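Prüfliste Zweiarmzelle, Standort Woltberg
Wiederholungsprüfung nach Störung 29
Prüferin: Sumathi Kurian
Gegengelesen: Emiliano Zabala (mit Bleistift, teils lesbar)

Anlass
Der linke Arm blieb im August mitten in der Übergabe stehen, Meldung „Schleppfehler Achse 5“. Zehn Minuten später lief er wieder, ohne dass jemand etwas getan hatte. Selbstheilung ist als Ursache im Formular nicht vorgesehen, deshalb diese Liste.

1. Not-Halt, beide Taster
In Ordnung. Der hintere rastet ein und möchte dann nicht mehr heraus. Als Sicherheitsmerkmal lobenswert, für die Schicht weniger. Taster ist bestellt.

2. Kraftbegrenzung der Greifer
In Ordnung. Eingestellt auf 90 Prozent des freigegebenen Werts. Vorgefunden: 96. Wer das war, steht nicht im Protokoll, das Passwort klebte allerdings am Bildschirm. Zettel entfernt, Passwort geändert, neuer Zettel bitte gar nicht erst schreiben.

3. Befestigung der Armsockel
In Ordnung. Schrauben nachgezogen, Markierungslack erneuert.

4. Leitungsführung zu den Handgelenken
Mangel. Die Leitung links hat zu viel freie Länge und verfängt sich je nach Bahn am Gelenk. Die Scheuerstelle am Mantel passt zu den Positionen aus dem Fehlerspeicher. Der Kabelbinder, der das verhindern sollte, fand sich unter dem Tisch.

5. Fehlerspeicher
Ausgelesen, 2.774 Einträge. Fast alle melden, dass der Speicher fast voll ist.

6. Arbeitsraum frei von Fremdteilen
Mangel. Laut Anweisung liegt im Schwenkbereich nur, was gegriffen werden soll. Die Auslegung des Begriffs „nur“ ist in Woltberg großzügig.

7. Unterweisung der Bediener
Teilweise. Unterschrift von Jordan Rowbotham fehlt, von Dolores Zamora liegen zwei vor. Das gleicht sich leider nicht aus.

Aufnahmen zu den Punkten 4 und 6

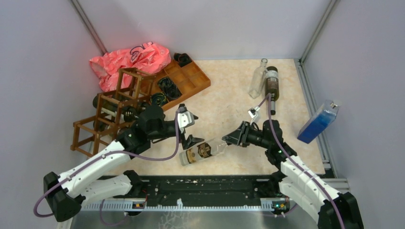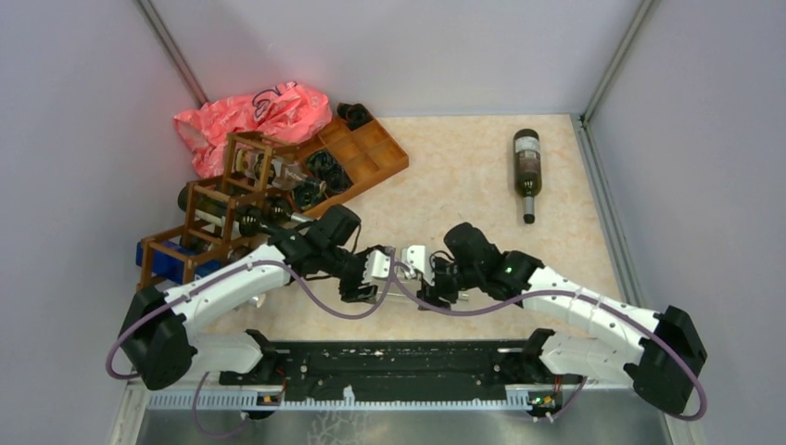
Der Schleppfehler bleibt für mich ein Leitungsproblem, auch wenn die Werkstatt lieber einen neuen Antrieb hätte. Auf dem zweiten Bild schwingt die violette Leitung des linken Arms in einem Bogen unter den Greifern durch, auf dem ersten läuft die rechte direkt vor der dunklen Flasche vorbei. Bei einer Flasche im Weg bitte die Bahn ändern oder die Flasche wegstellen, Hauptsache vor dem Start. Rosa Tüte und Gestell hinten links werden nach Punkt 6 entfernt – sofern Maiara Quintana sie nicht für den nächsten Ablauf anmeldet, dann mit Eintrag im Zellenbuch.

Freigabe: nur reduzierte Geschwindigkeit, bis Punkt 4 behoben ist.
Nachprüfung: Kurian, nach Einbau der Leitungshalter.
Bleistiftnotiz Zabala: „Und wer hat jetzt das neue Passwort?“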